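I run Flustska, a tiny soap business, and I'm looking for one part-time person to help me at the packing table. We make plain oval bars and sell them together with a soap dish. It's quiet work, 20 hours a week, mornings mostly.

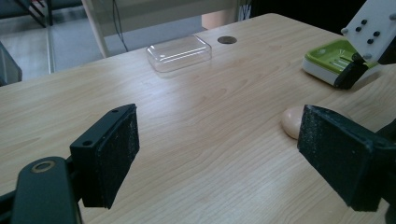 You'd be checking each bar for dents, wiping off dust and setting it beside its dish before anything gets boxed. A good morning is 82 sets (my own best is 79, so no pressure!). You don't need experience, just clean hands and some patience - and please skip the perfume, it gets into everything. 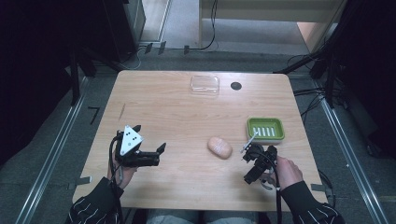
The green dishes with the white slatted tray are my favorites, and they're what most of the November orders are for. We've got nearly 464 of those orders to get out, so I'd love you to start before then.

To apply, send a few lines about yourself to Flustska, Imrie Street, and tell me which mornings you're free. No resume needed - I'll write back either way.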